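Domestic Hot Water Efficiency Programme: progress report, second period

Prepared for Trineo by Teodor Kołodziej, Mitside

1. Summary

Work on the housing retrofit is on programme. Flow restrictors have been fitted in 47 flats and the remaining 8 will be completed in September. Meter readings are being received from all completed flats except 3, where the pulse units have failed and replacements are on order from Sasanard.

2. Draw-off losses

The main source of waste remains the cold volume standing in the pipe between cylinder and tap. In the older block this run is long and mostly unlagged, and residents let the water go to drain until it warms. 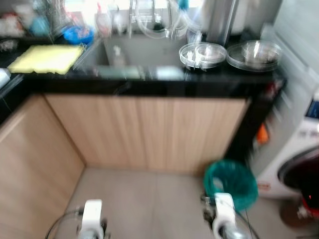
Dead-leg volume was calculated for each flat from pipe bore and measured run. The kitchen branch is the worse of the two in nearly every case. Washing-up habits affect the result more than expected: a household with a deep sink and a rack beside it for draining, like the one shown, can fill the basin once or rinse under a running tap, and the meter traces differ sharply between the two. The savings model used in the first period assumed filling throughout. It has been revised and now carries both patterns as separate cases.

3. Metering

Loggers record at one-minute intervals. The interval is adequate for baths and showers but too coarse for short kitchen draws, which are merged into single events. Lụa Kiều has written a correction based on the Miyazaki trial data and is testing it against manual readings. Until this is complete, kitchen figures should be treated as provisional. 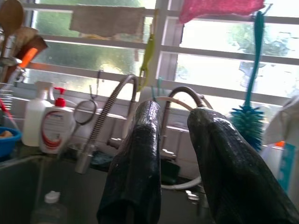 Kitchen sink with two sprung-neck taps and a white flexible hose.

4. Expenditure

Spending is within the approved budget. Lagging costs were higher than forecast – the supplier withdrew the original grade – and the difference has been met from contingency. We have used 104 hours of fitting labour. 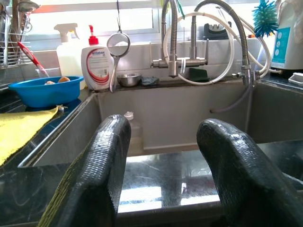
A small underspend on travel will offset part of the lagging increase. We ask that the balance be carried into the next period, when access to the risers will require a second fitter.

5. Next period

Complete the outstanding flats, replace the failed pulse units and issue the corrected kitchen dataset. Draft guidance for residents will be sent to Trineo for comment before printing.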